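4.2 Failure Cases in Cloth Handling

We now turn to the folding task, where our optimism went to be measured.

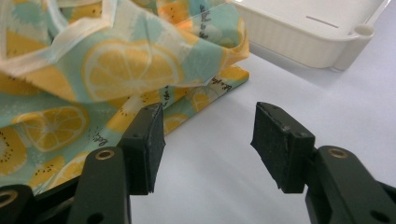

Jérémie Bodin, on reading an early draft of this section, asked why we had not simply bought flatter cloth. A machine that can only fold what is already tidy, he went on, has been given the easy half of the chore, and he would gladly keep that half for himself if someone else took the other. We have quoted the remark in two talks since and have not improved on it.

Figure 3. Typical starting state for the cloth task: printed cotton, bunched on a white tabletop, with the open jaws close to the fabric.

The task is stated to the policy in one line: pick up the cloth, lay it flat, fold it in half. Human participants found the instruction so plain that several waited for the rest of it. The training set held 4000 demonstrations, of which 167 were set aside for validation. Each trial was capped at 90 seconds. A trial counted as a success if the two short edges of the cloth ended up within 30 millimeters of each other and no part of the cloth had left the table, a standard of housekeeping that would not survive a visit from anyone's mother.

Three policies were compared. Zakow is our own, and is trained end to end from wrist camera input. Tetik first estimates the outline of the cloth and then selects a grasp point along it. Thammasiri uses the same grasp selection as Tetik but adds a flattening step before any fold is attempted. All three were run on the Bradholm bench with the same set of cotton pieces, dropped by hand from a fixed height before each trial.

The most common failure, for every policy, was choosing the wrong edge. A bunched cloth offers a great many lines that look like edges, and most of them are only folds. Tetik was especially fond of these. It would close on a ridge in the middle of the fabric, lift with confidence, and produce a small tent. Since its outline estimate was then computed again from the tent, the second attempt tended to be worse than the first. Zakow made the same mistake less often but took longer to make it, hovering over the cloth in a manner one reviewer called thoughtful and we would call a timeout.

Printed fabric made matters worse. Where a pattern has strong round shapes, such as slices of citrus, a fold can bend one of them into something much closer to a straight border, and a pale hem can vanish against a pale table. On plain dark cloth Tetik's outlines were usable. On light prints they wandered off across the tabletop, and the jaws followed them there and closed on nothing. Thammasiri suffered less, as its flattening step drags the cloth a short way in any direction and takes a second look. We had expected this step to be a waste of time. It was the best idea in the comparison, and it belongs to someone else.

A second group of failures came after a good grasp. Foam-faced pads hold cotton well, sometimes two layers of it, and a policy that has picked up both layers will carry out a perfect fold of an object it has misunderstood. Our success measure accepted a handful of these. We left them in the totals and marked them in the appendix, where readers may be stricter than we were.

Other household items on the table were treated as fixed obstacles and kept clear of the cloth at the start of each trial. This is generous to the machine — kitchens do not do it — and the results should be read with that in mind. Trials in which the cloth was dragged against an obstacle were scored as failures even when the fold was later completed. Section 4.3 repeats the comparison with damp cloth, for which we revised the time limit upward and our expectations in the other direction.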